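About Nendska

We're Daryna Demchenko and Apolinar Contreras, two people, one shared workshop in Clivodbridge, 12 members. Started in February with a secondhand bench and no plan. The arm is called Workero — everyone gets a turn at the code.

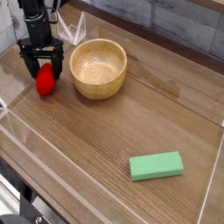

Workero at the strawberry, bowl alongside.

Budget was 2000, mostly gone on motors. Clear walls came later, cut by hand, edges still need sandng. Open til 6 most evenings.

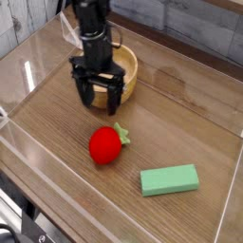

New members welcome, bring your own laptop.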